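Search this site
Enter keywords
Go

Exhibition Practice, Unit 7: Writing for the Gallery Wall

Handout for seminar groups. Updated 12/23/21

Bring a printed copy to class along with your draft label. The reading from the course pack should be done before the session.

1. What wall text is for

Wall text in a gallery usually means three things: the introductory panel at the entrance, the section panels inside, and the object labels next to the works. Each has its own reader. The introductory panel is read standing up, often with other people waiting behind. A section panel is read by visitors who have already decided to stay. An object label is read in short glances, back and forth between the words and the work.

Most first drafts ignore this. They are written at a desk, for a teacher, and they run long. The usual problem is a label that gives the artist's education, the title of the series, a theory term and a quotation, and then stops before it gets to the work. If a visitor is standing in front of a cast plaster form, the label should say something that makes them look at the plaster again.

2. The tombstone

The factual lines at the top of an object label are called the tombstone. In this course we use the following order:

Artist
Title, date
Medium
Lender or collection
Accession or loan number, where the lender asks for it

Check the medium line with the artist or the lender before printing. "Mixed media" is allowed only when the artist insists on it. If a work contains sound, give the running time. If it contains simulation or computer rendering, say so on the medium line in the plainest words that are correct.
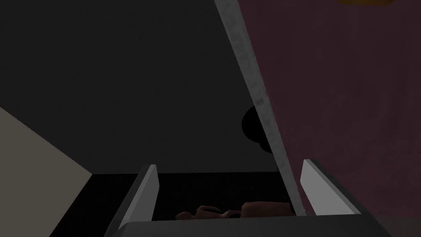 Should the label explain what the work means?

It should give the visitor enough to start with and leave the reading open. Facts about how the work was made, where it was first shown and what it responds to are nearly always more useful than a statement of meaning. If the artist has made a clear public statement of intent, you can report it, and it should be plain in the sentence that the view is the artist's.

3. Case study: the Erkon show at Demville

The group exhibition "Erkon" was shown in November at the municipal gallery in Demville. It filled the ground floor and one stairwell. The wall text went through several drafts, and the gallery has let us keep copies of all of them for teaching.

The first introductory panel was 374 words. It opened with a paragraph on the history of the building, which used to be a grain exchange, and did not mention the works until the third paragraph. The final panel kept one sentence about the building and moved it to the end. Read both versions side by side (course pack, section C) and mark every sentence that was cut. Next to each one, write down where the information went. Some of it moved to the gallery guide, some to the label for the stairwell piece, and some was dropped.

The stairwell piece was the hardest to label. Visitors met it halfway up, with no flat wall nearby and not much room to stop. The gallery tried a label at the bottom of the stairs and then a second one at the top. The top label was kept. Visitors coming down read it on their way back past the work, and those going up saw the work before the text.

A smaller point from the same show: the loan number 3005 was printed on the wrong label and the mistake stayed up until the second week. Keep a single checklist for the numbers and have a second person read it against the wall, not against the file.

4. Language

Use short sentences and the present tense for describing the work. Use the past tense for how it was made. Avoid "explores," "interrogates" and "investigates." These verbs can be put in front of almost any noun and they tell the reader very little.

Where a work's title is in another language, give the original first and a translation in parentheses if the artist agrees. Keep accents in names. The Ó Súilleabháin bequest, which comes up in next term's collections unit, has been misspelled in print often enough that the lender now asks to see proofs.

Do not use a sponsor's name in the body of the text. Credit lines go at the bottom of the introductory panel. For the Pramirine commission, the credit line was agreed in the contract, and the wording could not be changed by the curator.

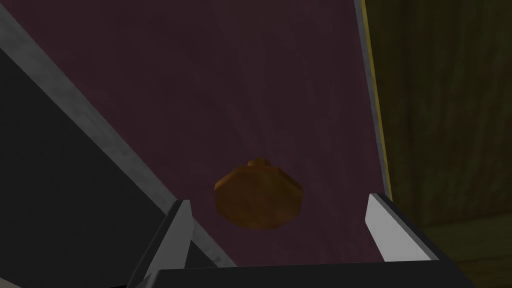
Fig. 2. Knob on a dark maroon panel, with gripper. Computer rendering.

5. Type and placement

Labels are set flush left in a single typeface. Black on white or dark gray on white is the default. White vinyl on a colored wall looks good in the installation photos and is hard to read from a wheelchair in low light, so test it in the room before ordering.

Hang all labels in a room at one height. Place them to the right of the work unless a doorway or a corner gets in the way. For floor pieces, use the nearest wall and include a direction ("on floor, left"). Low plinth labels cast shadows and get kicked.

Large-print copies should be ready on opening day, at the entrance, and should contain the full text.

6. Assignment

Choose one work now on view in any public gallery. Write:

a tombstone in the order given in section 2
an object label of no more than 10 lines
a note on what you left out and where else it could go

Visit the work in person. Drafts based on a website will be returned unread. Labels over the limit will be marked down, and the tombstone does not count toward it.

Final versions go in the tray outside the seminar room, stapled, with your group letter at the top right.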